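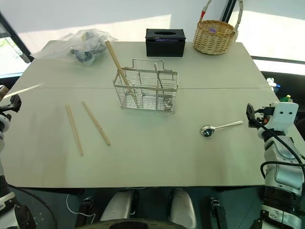 Where should clean flatware be kept between meals in a shared dining room? In an open caddy on the table, with spoons and chopsticks in separate compartments, so that diners can serve themselves and staff can see when a refill is needed.

Cesness Residence Hall has adopted that arrangement for its second-floor dining room, ending the use of the closed drawers that had served the room since it opened. The change took effect in April 2022 and applies to all 12 tables.

Under the new procedure, each table is assigned one wire caddy with a carrying handle. Spoons and chopsticks are returned to the caddy after washing and are no longer taken back to the kitchen. Residents who set the tables for the evening meal are asked to sort any loose pieces before the first sitting, and to bring single chopsticks to the serving counter so that they can be matched.

"The drawers were out of sight, and they were not being cleaned as often as they should have been," said Berwyn Gethin, dining services manager at Cesness. "A wire caddy can be lifted off the table, emptied and put through the dishwasher. Our residents asked for something simple and we believe this meets the request."

The caddies were supplied by Trekitz, which also provides the hall's trays and serving dishes. The full order, including replacement spoons and 30 additional pairs of chopsticks, came to $1188 and was paid from the existing equipment budget. Meal plan rates are not affected.

Tissue boxes will continue to be placed on the tables. Residents may also leave a basket or other small container at the far end of a table during the day, provided it is removed before the evening meal - the space is needed for serving dishes. Plastic bags and personal items left on tables overnight will be taken to the front desk, where they can be claimed on the following day.

The drawers have been emptied and will be used for table linens. Flatware that was bent or worn has been withdrawn. Wooden chopsticks that are split or rough at the tip should be handed in at the counter and should not be put back in the caddy.

Cesness will review the arrangement in August, after 4 months of use. A similar procedure is under consideration for the smaller dining room in the Costache wing, where seating is limited and the tables are also used for study. Comments may be left in writing at the serving counter or given to the dining services office during regular hours.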